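Threads > Renting > Wellham

Our building has a shared laundry and it has a group chat. I have lived here 2 years and I would give up the laundry before the chat.

The rules of the laundry, as issued by strata, fit on one page. The rules as understood by the residents would fill a library. You may remove a stranger's finished wash after ten minutes. Or twenty. Or never, if the stranger is the man from unit nine.

Last December someone moved a load of towels onto the dryer and we got 181 messages out of it. I was at the beach. I read every one of them.
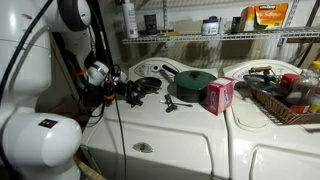

Posted by Siwan Bevan · Wellham · 7:40 pm

Anyway, the new proposal is a booking sheet. Slots of up to 100 minutes, pen only, no initials you can't defend in person.

Cyrill Leitner upstairs has already booked every morning until autumn. He says it's a placeholder. He owns, as far as I can tell, four shirts.

The counter-proposal is that we each chip in for a second washer. Quote came back at $670 plus delivery, and the chat went quiet for the first time since I moved in.

Then a bloke on the ground floor asked if people who only do cold washes should pay less — and we were off again.

My own position is that I do my washing at 5 am and tell no one. The lint filter is clean, the pegs are where I left them, and the only other person up is a magpie.

Someone has now written "5 am???" on the booking sheet. In pen.

14 comments · 9 reposts · 63 likes

More from Siwan Bevan
The bin roster, explained badly
Who keeps watering the plastic fern
Visitor parking: a tragedy
I went to the AGM for the biscuits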